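Cundley Storage Units – Monthly Safety Walk-Through
Date: 14 Apr 2023
Site: Cundley, ground floor and upper level
Floor area checked: 2,629 sq ft

1. Exits and corridors
Main exit clear: Yes
Rear exit clear: Yes
Comment: Rear door sticks at the bottom. It opens with a push but needs planing before June.

2. Fire extinguishers
Units on site: 7
Tags current: 6 of 7
Comment: The one by the loading door is out of date. Batix have been asked to swap it on their next visit.

3. Lighting
Corridor lights: Pass
Emergency lights: Fail, upper level
Comment: Battery pack does not hold. Replacement ordered from Molefe – same part as last year.

4. Packing and stacking
Boxes stacked heaviest at the bottom: Yes
Weight limit of 50 lb per box followed: Mostly
Comment: Two boxes in the Fiscombe unit were over the limit and have to be split. Soft goods and toys should go in their own boxes, with flaps taped shut before they are stacked.

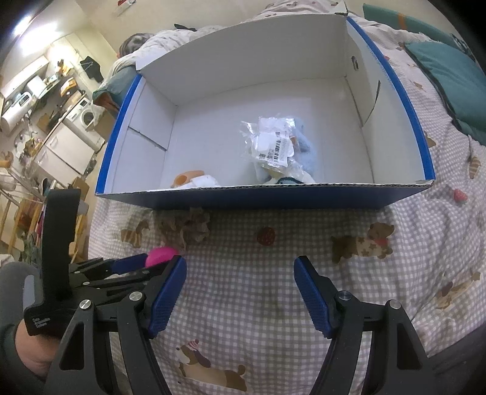
Clearance below the sprinkler heads is fine on the ground floor. On the upper level one stack was too high and was taken down during the walk-through. Mark the height line on the wall again, the old tape has peeled.

5. Floors and stairs
Trip hazards: None found
Handrail secure: No
Comment: Top bracket loose on the left side. Tightened by hand, needs a longer screw.

6. Electrical
Panel door closed and labeled: Yes
Extension cords in use: One, removed
Meter reading: 1,678

Result: Pass with repairs. Items 1, 2, 3 and 5 stay open until signed off.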